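Teaching by hand

At the Prellgate centre, robots learn household chores from people. Operators carry a pair of hand-held grippers through each task, and the recorded movements become training material – 109 demonstrations so far for laundry alone.

White towels piled in a basket on top of a wire hamper give the grippers soft, shapeless material to handle.
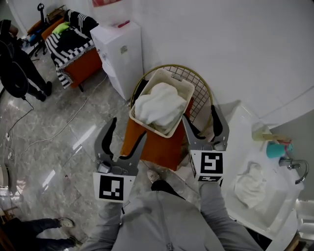

From hand to machine

Program lead Souad Morsy expects the first robot trials in January.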